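February, by Yi-chun Choi

Continued with the garment folding notes, 31 pieces on the list. Today only the red one. The knit is slippery and the hem wants to roll back, so I make the long crease first and press it with the flat hand before the sleeves. Rowena prefers sleeves first. We did not agree yet. 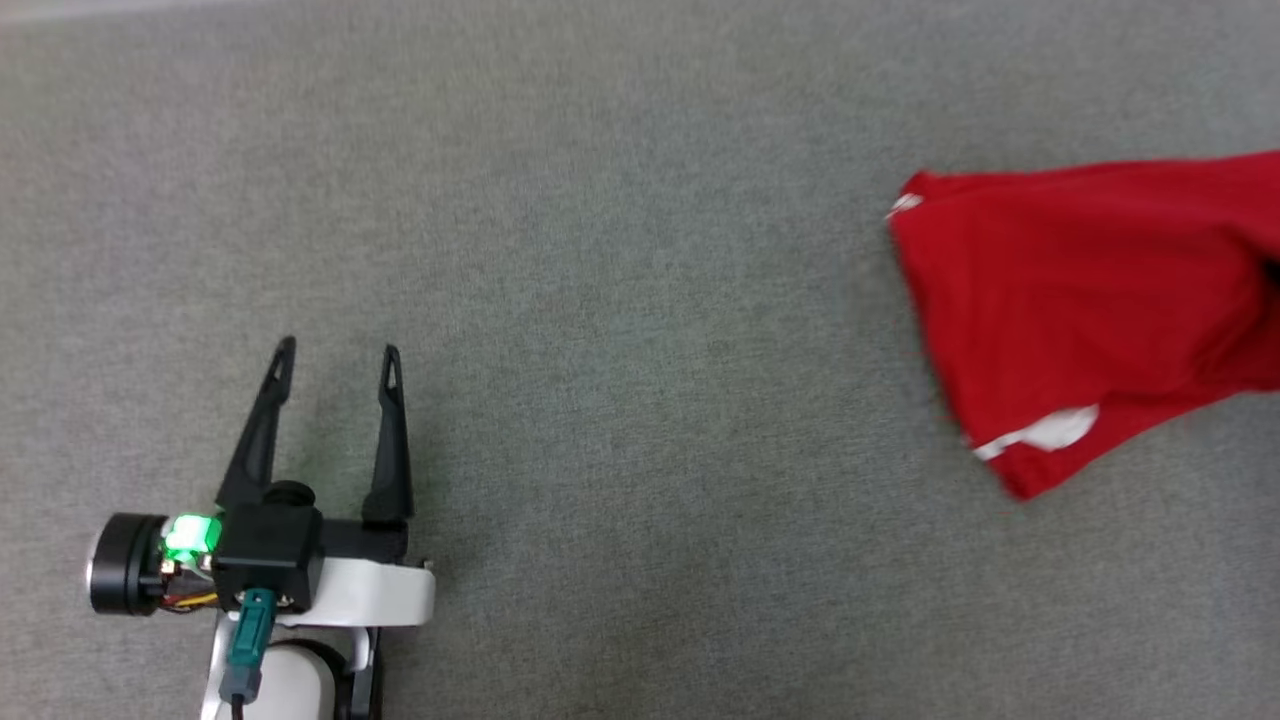
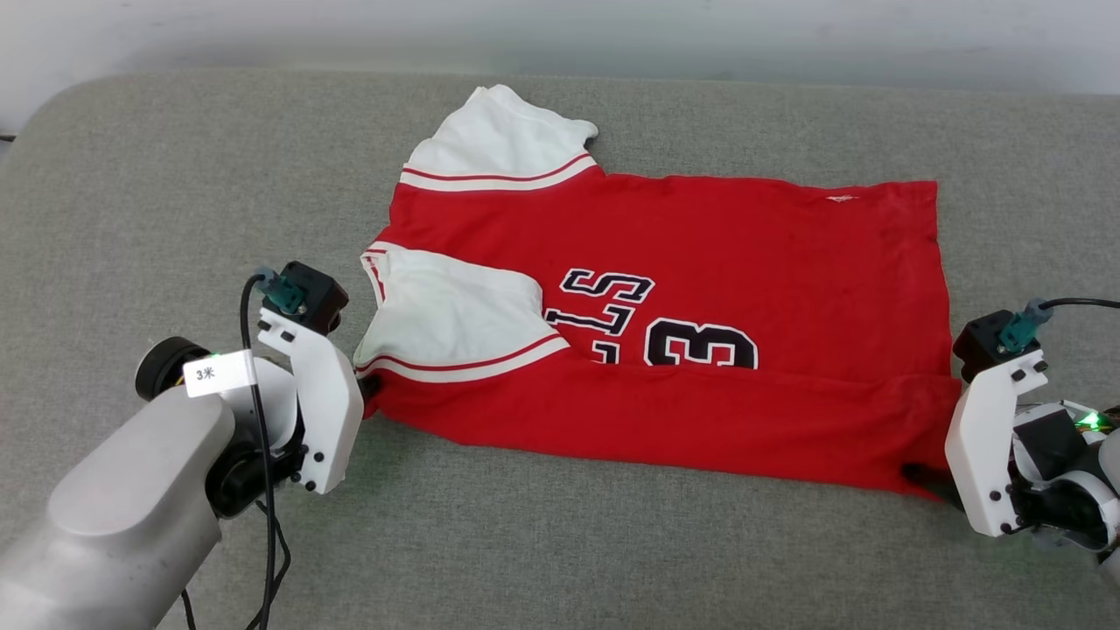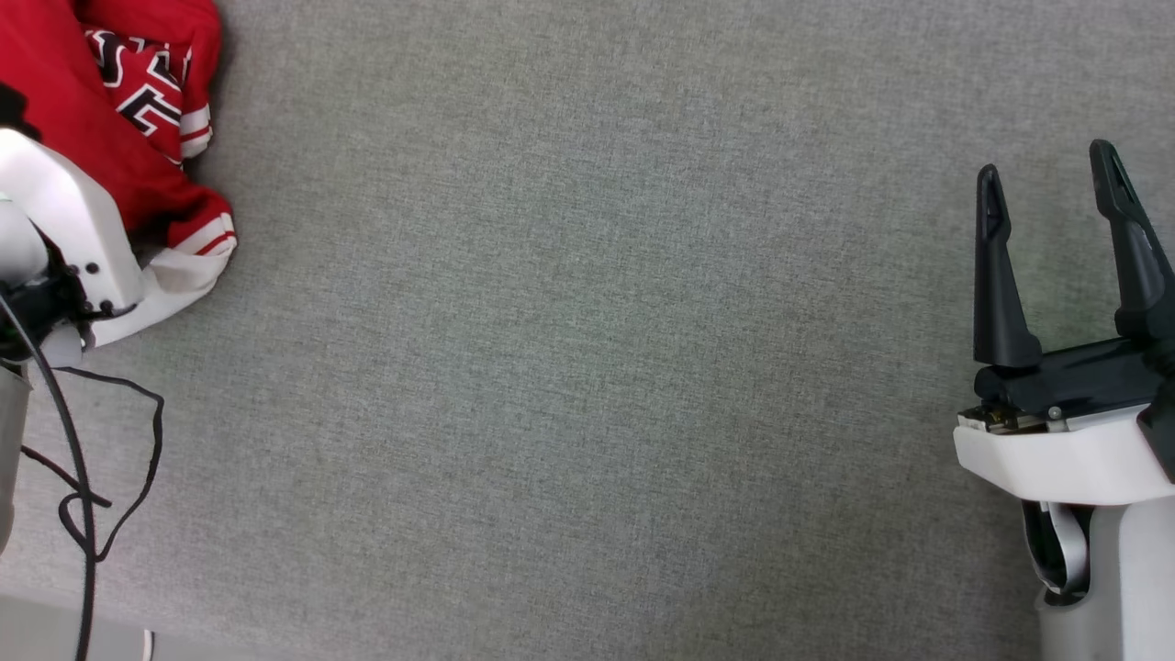 Red garment on the gray surface, three moments. Second one: jersey spread sideways, number 3 showing, long fold along the lower part.

Remark for Gerardo: the print is stiffer than the cloth, please do not put a crease through the letters. Folded width should be almost 200 mm, to fit in the Kodeck drawer. I still need to measure the drawer inside.

Recent entries
- Towels, second try
- Drawer dividers from Valtonen
- Socks, pairing by color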